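The Town That Kept Its Night Bus

The last bus out of Harnavville leaves at 1:10 in the morning, and on most nights it carries fewer than a dozen people. The route runs past the hospital, the bakery and the Kokgate industrial park, then climbs to the Sepúlveda housing blocks on the hill.

In December the town council proposed to end it. The service cost too much per rider, the budget office said, and the daytime routes needed new tires and two new drivers. A petition went around the break rooms and came back with 1,175 names. Harnavville has 3,000 adults, so the council put off the vote.

Ulises Benítez has driven the route for nine years. He knows which stops are dark and waits there until people reach their doors – a habit the timetable doesn't allow for. "I'm four minutes late into Kokgate every night," he says. "They plan on it."

The park is where most of his riders get on. Shifts there change at one, and a taxi up the hill costs more than an hour's pay.

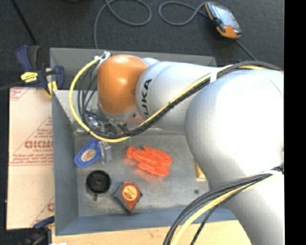

Fornarley, the next town over, dropped its night service first. People there now share cars, or sleep at a relative's place and go home at dawn. The clinic moved its cleaning shift to the afternoon after three workers quit.

Harnavville has found money to run the bus through the summer. The fare has gone up, and the stop by the old cinema is closed. Benítez still slows down when he passes it.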